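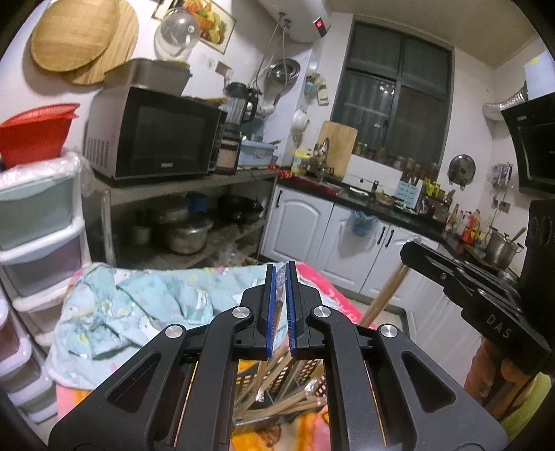
How should a small family kitchen be arranged so that the things used most often are the easiest to get at?

Put whatever gets used every day between hip and shoulder height, as close as possible to the spot where it is used, and let the things that come out once a month have the high, low and awkward places.

Where Things Live: Storage and Habit in One Home Kitchen
Final project report, Household Design and Everyday Life
Villanueva Community College
2023-12-21

Why I picked a kitchen

When our class was asked to choose a room and study how it works, most of my classmates went for bedrooms or dorm common areas, and I can see why, since a bedroom mostly stays where you leave it. I wanted the kitchen. It's the room in our apartment at Granarwood where everything happens, and also the room where the most sentences start with "Where did you put the..." My family cooks at home nearly every night, and like a lot of families we have more kitchen than we have cabinets. So things spread out. They go up the walls, onto the open shelving, along the windowsill, into plastic drawers and whatever basket happens to be free.

I started out thinking the project would end with a big clean-out and a set of matching containers (I had a shopping list and everything!). It went in a different direction, and I'm glad it did, because I learned a good deal more from watching the kitchen than I would have from rearranging it in one weekend.

What I wanted to find out

My first question was a simple one: do the things we use most live in the places that are easiest to reach? My second came a little later, after the first few days of keeping notes. I noticed that people at home would walk right past a pan to get a different pan, and I wanted to know whether that was about the pan or about where it was kept.

How I kept the log

I kept a notebook on the counter for four weeks. Every time somebody took something out of its place to use it, they were supposed to write down the item, where it came from, and whether they had to move something else first. I say "supposed to" because my family is patient but busy, and there were certainly evenings when dinner was going and the pencil was nowhere to be found. On those evenings I filled in what I could remember afterward and put a small star next to it.

By the end I had 577 entries. I typed them into a spreadsheet, which took most of a rainy afternoon and a whole pot of tea, and sorted them by zone. The zones were ones I made up:

The counter and sink, with the dish rack, the knife block and the cutting board that leans up by the window.
The windowsill, where the spice jars stand in their row.
The open metal shelving, with the appliances up top and the pots and wok lower down.
The wall, for anything that hangs.
The drawers and baskets, including the chopsticks.

I left out the refrigerator on purpose. It would have swallowed the entire project.

What the log showed

Of all those entries, 340 were for things from the counter, the sink or the windowsill. That surprised my family more than it surprised me. We think of the shelving unit as the heart of our storage because it's big and you see it first, but the real traffic is in the strip right beside the faucet. Knives, board, spices, dish rack, back to the knives again. It makes a kind of loop, and if you stand out of the way and watch someone make soup you can see them go through it over and over without looking down.

The shelving did well for what it is. The microwave and the little toaster oven sit on the top shelf, which is a good height for grown-ups and a less good one for anybody shorter, and they stay put. The pots were where the "had to move something" column filled up. A pot stored inside or behind another pot is a pot you have to think about. The wok was hardly ever a problem, and I believe this is because it's too big to hide behind anything.

The wall was my favorite zone to write about. We hang up a lot. There's the round woven bamboo tray, a round wooden board, a clear plastic food cover, and a steel bowl that lives under the water heater. In the class readings, hanging storage is usually described as a way to save space, which is true, but what I saw in the log was that hanging things got put back. An empty hook bothers people. When the bamboo tray was off the wall someone would go looking for it by bedtime, and I never saw anybody go looking for a missing lid.

Then there were the chopsticks. Ours are wooden and they're in a basket, pointing every which way, and I had them down in my proposal as the very first thing I would fix. I had a divided tray in mind. But the notes on the chopsticks were the calmest in the whole book. You reach in, you take some, and now and then you match up the lengths if company is coming. Nobody at home had a complaint. What did collect in the basket was other stuff, small odds and ends like a bit of foil, because an open basket at hand height will take anything you drop into it.

What I changed

My budget was 60 dollars, which came from me, and I didn't spend all of it. I tried three changes, one at a time, so that I could tell which of them was doing what.

First I moved the lids. They had been stacked with the pots, and I bought a simple upright rack from Rumeck, a discount housewares store near the bus station, and stood it at the end of the lower shelf. This was a success from the first evening. My mother used it without being told it was there, and I counted that as the highest grade I could get.

Next I tried labels on the plastic drawers. I was proud of these. I made them neat and I put them on straight, and within a week the contents had wandered so far from the labels that they were worse than nothing. I think the trouble was that I labeled the drawers by what I thought should go in them, and I never asked the people who fill them. I peeled the labels off again and did some asking, and the second set is plainer and has held up better so far.

The last change was a small lidded jar beside the chopstick basket for twist ties, rubber bands and clips. I had hoped it would take foil too, but foil goes wherever foil wants to go. The jar works fairly well. I have found chopsticks in it twice.

I also looked into a pull-out shelf insert made by Lirnance, which a classmate's family likes a great deal, but it needs closed cabinets with a proper frame and our problem was always the open shelving, so I let that idea go.

Things that went wrong

The log was too long. If I were starting over I would ask people to fill it in for dinner only, because by the third week the breakfast entries were thin and I suspect that a few bowls went unrecorded. I would also draw a map of the kitchen before doing anything else. I drew mine at the end, and I found out then that two of us had been calling the same shelf by different names, "the pot shelf" and "the bottom one," and I had entered them separately. Fixing that cost me an entire evening.

Another weakness is that I'm studying my own home, so I already had opinions. I tried to be fair to the drawers, but I've never liked those drawers.

And four weeks in late fall is a narrow slice of the year. In August we cook differently, with more cold noodles and a lot less soup, and I would expect the big pots to sink right out of the log and the bowls to climb.

What I would tell another student

Leave the room alone for a while first. I know that's hard to do when you have a shopping list in your pocket! A kitchen that looks crowded to a visitor can be working very well for the people who cook in it, and quite a few things that I would have "fixed" in the first week had been placed there by somebody with good sense and long arms.

Ask about the things on the walls, too. I learned that the bamboo tray came with my grandmother's move, that it gets used for drying and for resting dumplings, and that it used to hang in a completely different kitchen at almost exactly the same height. That didn't fit in any column of my spreadsheet, so I wrote it in the margin.

Next steps

I plan to keep the lid rack and the jar, and to check the drawers again at the end of spring term. My family has asked to have the counter notebook back, with the log pages torn out, for groceries. The first item written in it, in my mother's handwriting, was pencils.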